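Subject: Re: [talel-users] Screws working loose in printed brackets

On April 23, 2022, a list member wrote:

> Hello all,
> I print small brackets in black plastic and fasten them with
> M3 screws. After a few weeks the screws are always loose, and when I
> tighten them again the thread in the plastic gives up. I have tried
> glue. Should I use heat-set inserts, or simply make the wall thicker?
> Also, does it matter in which direction I lay the part on the bed?

Hello,

I had the same trouble in February with a set of shelf holders, so I can tell you what I changed. I am not an engineer, only a person with a printer and too many shelves.

First, please stop with the glue. It holds well for a short time and then you cannot take the part away without breaking it. I lost two good holders like this.

My order of work is now the following:

1. Decide if the screw will ever come out again. If it stays for ever, a plain hole with four walls is enough. If you will open it more than 3 times, use an insert.

2. Lay the part so that the layers do not run across the load. For a bracket with a long pointed end I print it on its flank — it needs more support material, but the tip does not snap. Round holes in the flank then also come out properly round, without drilling.

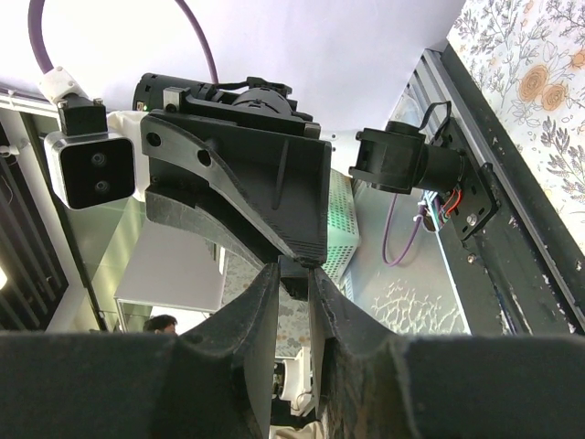 3. Make the hole for the insert a little smaller than the insert itself. The drawing from Wulik gives the size for their short type, and I follow it exactly. With the Kovalchuk inserts I had to print a test block first, as there was no drawing in the bag.

4. Press the insert in slowly and let the part cool before you touch it. I put a flat piece of metal on top while it cools, so it sits level.

5. Put a washer under the screw head. It costs nearly nothing (I bought a bag of 100) and the plastic is not crushed so quickly.

About the thicker wall: it helps, but less than I hoped. The plastic under the head still slowly gives way, and then the screw is loose again, whatever the wall is.

One question back to you: which filament do you use? Mine is the matt one from Plirinari, and it is softer than their glossy one. If yours is similar, I would change this before you redraw anything.

I can send my test block to the list if someone wants it. The file is small.

Kind regards from a rainy place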